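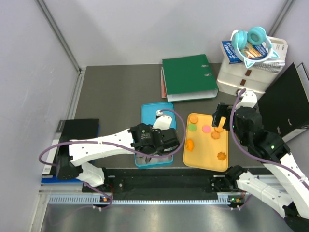
Pallau has played its home games on the same ground for as long as I've followed the conference, and in August the college opened the new football building next to it for an afternoon. I got there at one and stayed until they locked up. Inside the new doors it's carpet in team colours and a long wall of old squad pictures.

The weight room is on the ground floor. It is bigger than the old one and has windows, which the old one didn't. The racks face the practice field. A strength coach answered questions for a while, mostly from parents, and mostly about what the freshmen eat. He said the linemen lift before breakfast in camp and the backs go after them.

Upstairs are the meeting rooms. The defensive backs have one to themselves this year. Last season they shared with the linebackers and had to be out by three. The main team room seats 100, with the seats banked steeply so that even the back row gets a clear view of the film. We were shown a few clips from the Maner game, including the long touchdown down the left side in the third quarter. I'd have picked something else for visitors, but the coach running it went through the coverage properly. The corner expected help inside, and the safety had stepped up on the run fake. He ran it back twice.

That matters because there's a lot to replace. Pallau lost its starting quarterback, who threw for 80 per cent of the team's passing yards, and its top rusher, who went for 1,178. The offensive line is mostly back. The receivers are young, and from what I saw of the walk-through they were still being told where to stand on the trips formations.

The walk-through started at half past two on the practice field, no pads. They ran 11 on 11 at half speed for most of it and finished with field goals. The kicking was good from the left hash and less good from the right. Two quarterbacks split the snaps evenly. The taller one has the stronger arm, but the other got the ball out faster, and I would expect him to start against Bansal. The coaches wouldn't be drawn on it.

The indoor field isn't finished. The turf is down, supplied by a firm called Weletex, but the lighting at the far end wasn't working and that half was roped off. You could walk on the rest of it. It's firmer underfoot than the stuff in the stadium - a couple of the players said they preferred it.

Parking was free in the north lot and the food was a burger van with a long queue. There's a second open afternoon before the Maner game, with the indoor field included if the lights are sorted by then. Bring something to sit on for the walk-through, as there are no stands on that side.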